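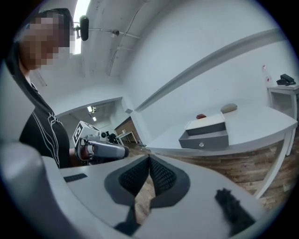
How often do people who have wooden floors at home clean them with water?

Less often than they think they do. In the diaries, wet cleaning of any kind was recorded far less than the same households had estimated at the start of the study, and dry sweeping and vacuuming were recorded more.

Figure 2. Wooden floor, Jernunard. A person in a black jacket stands at left.

4. Floor Care in the Diary Households

4.1 Sample and returns

Diary packs were mailed to 400 households in the two study areas, Hindness and Jernunard. Of these, 300 came back in a form that could be coded. The rest were not returned, were returned blank, or covered too few days to be used. We did not follow up by phone. The cover letter had promised that there would be no calls, and we kept to that.

A household could take part if it had a wooden floor in at least one room used daily. "Wooden" was left to the household to judge. This was a deliberate choice, made after the pilot in May, when a stricter definition led several people to leave the question blank or to write notes in the margin asking what counted. The cost is that some floors in the sample may be wood-effect products. We come back to this in 4.5.

Hindness is the older of the two areas, with mostly rented apartments above shops. Jernunard is mostly owner-occupied row houses. Return rates were similar in both, but the Hindness diaries were shorter and had more gaps, mainly on weekends. Owners wrote more than renters in both areas, and the difference held when we compared only households with children.

4.2 What was recorded

The usable diaries held 2666 separate entries. An entry was any line on which the writer named something done to a floor. "Swept kitchen, hall" was coded as one entry with two rooms. "Swept kitchen then mopped it" was coded as two. Writers who drew an arrow or ditto marks down the page were given one entry for each day the mark touched.

Entries were placed in one of five groups: dry cleaning, wet cleaning, spot cleaning, protective work, and repair. Dry cleaning was the largest group by a wide margin. It took in brooms, vacuum cleaners, dust mops, and in a few cases a dry towel pushed with a foot. Wet cleaning took in any use of water over a whole room or most of one. Spot cleaning was kept separate because writers nearly always treated it as a different sort of task. A person who wrote on Tuesday that a spill had been wiped up would often write on the same line that the floor had not been cleaned that day.

Protective work included laying or moving rugs, putting felt under chair legs, and asking visitors to take off their shoes. This last item caused some disagreement between coders. One view was that a request to a guest is not something done to a floor. We kept it in, on the grounds that the writers had put it there.

Repair was the smallest group. Most repair entries concerned a loose board, a raised edge, or a squeak. Few described finished work. The usual wording was that someone had looked at the problem or planned to buy something for it.

4.3 Estimates and diaries compared

Before starting the diary, each household filled in a one-page form asking how often each kind of cleaning was done. The form offered a choice from "daily" to "a few times a year." We then compared this with the same household's diary.

The match was best for vacuuming, especially where one person did all of it. It was poor for sweeping. Sweeping was underestimated in almost every type of household, and most strongly in kitchens. Our reading is that a quick sweep after a meal is not remembered as cleaning when the question is asked in general terms, but is written down when there is a line on a page waiting for it. Some households may also have swept more because they were keeping a diary. We cannot separate the two effects with this design.

Wet cleaning went the other way. Households that ticked "weekly" often recorded it once or not at all over the diary period. When the diary had a comment on this, it was usually about time, illness, or a visit that had been put off. A smaller set of comments was about worry. Writers said that they had been told water was bad for the wood, by a landlord or a parent or the person who sold them the floor, and that they were unsure how much water was too much.

This worry was more common in Jernunard than in Hindness. It was also more common in homes where the floor had been refinished during the current occupancy. People who had paid for the work wrote about the floor in more detail and cleaned it with less water. Renters rarely mentioned the finish at all. Where they did, it was to say that it had worn through by the door or in front of the sink before they moved in.

4.4 Rooms and routes

Kitchens and hallways together took up most of the entries. Bedrooms were cleaned less, and living rooms fell in between, with a strong rise on Fridays and Saturdays. Many writers gave the order in which they worked through the home. The most common order started at the back and ended at the front door, with the dust collected in the hall. A second group started in the kitchen regardless of where it was.

The order mattered for wet cleaning in a way we had not planned to measure. Households that finished in the hall tended to mop the hall last with the water they had used everywhere else. Several writers noted that the hall floor looked dull and blamed the finish. We have no test of the floors themselves and make no claim about the cause. The point is only that the hall received the oldest water in the bucket, and that few writers linked the two.

Furniture was mentioned more than expected. Heavy pieces were cleaned around and rarely moved. Chairs were moved in kitchens and left in place in living rooms. Beds were almost never moved, and the floor under them was described, when it was described, with some embarrassment.

Anouk Hendriks carried out the follow-up visits in both areas and kept notes on the route each person said they took. In most homes the spoken account and the diary agreed. Where they did not, the spoken account was tidier. It had fewer stops, and it left out going back for a forgotten broom, answering the door, or doing half a room and returning to it after dinner. We used the diary version in all such cases.

4.5 Products

Writers were asked to name any product used. The answers were uneven. Some copied out the full label and others wrote "the green one." Of the named products, Dresto was the most frequent in Jernunard, where the local hardware store stocks it, and was hardly named in Hindness. Dish soap in warm water was common in both places. Vinegar was mentioned often, by people who used it and by people who wrote that they had stopped.

The choice of product did not track closely with the kind of floor reported. Households describing an oiled floor and households describing a varnished one used much the same things. We think this reflects uncertainty about the finish more than a settled preference. On the opening form, "don't know" was a frequent answer to the question about finish, including among owners. For this reason we have not broken down the product results by finish, and we advise against doing so with the shared data file.

The same caution applies to floor type. As noted in 4.1, the household decided what was wooden. A small number of visited homes turned out to have a printed surface in one room and solid boards in another, both entered as wooden. Removing those homes from the visited group did not change the order of the five entry groups.

4.6 Comparison with the Toledo diaries

The earlier Toledo diaries used a similar page layout but asked about all housework, with floors as one heading among several. Floor entries there were shorter and mostly limited to a verb and a room. Spot cleaning was nearly absent. We take this as a result of the page, which gave floors a single narrow column, and we do not read it as a difference in how people lived.

Where the two sets can be compared, they agree on the main points. Dry cleaning comes first, kitchens get the most attention, and one person in the home does most of the work. The Toledo set also shows the rise toward the end of the week. It has no opening estimates, so the gap between expected and recorded wet cleaning cannot be checked against it.

Coding for both sets was closed on 21 September 2020. Diaries that arrived later were kept but are not part of the counts given here. A list of the coding rules, with the cases on which coders disagreed, is in Appendix B.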